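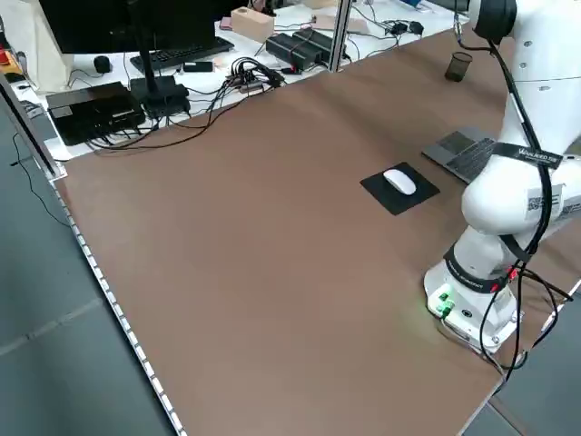
Can you learn anything about programming a robot arm in one afternoon? Enough to move it between a few saved points and to know what the buttons are for, and that was all I wanted.

23 Aug 2025

Drove to Ullville for the open day at Belovetti. Left after breakfast, 136 miles on the odometer when I parked. They had put up a sign saying 200 visitors were expected. It felt like fewer, but people were spread over two floors.

The first talk was on the Kavanagh line, where they pack small parts. It ran long and I couldn't hear much from the back. Coffee was free. The sandwiches weren't.

After lunch I went to the session on teaching points. The arm is white and stands on a brown table, with a laptop next to it. It's smaller than the ones at work and the cable runs down the outside of it. WANDELBOTS is printed on a strap on the arm. I wrote that down to look up later.

The man running it explained how to save a position, name it, and set the speed between two of them. He said to start slow and stay slow until the path is right. We do it the other way at Patovside and lose time fixing things.

I asked how many cycles they run before they trust a new program. He said 1000. I would have guessed less.

Skipped the last talk. Hit road work on the way back and got home after dark. Feet sore. Need to type up my notes before the shift meeting and find the receipt for parking.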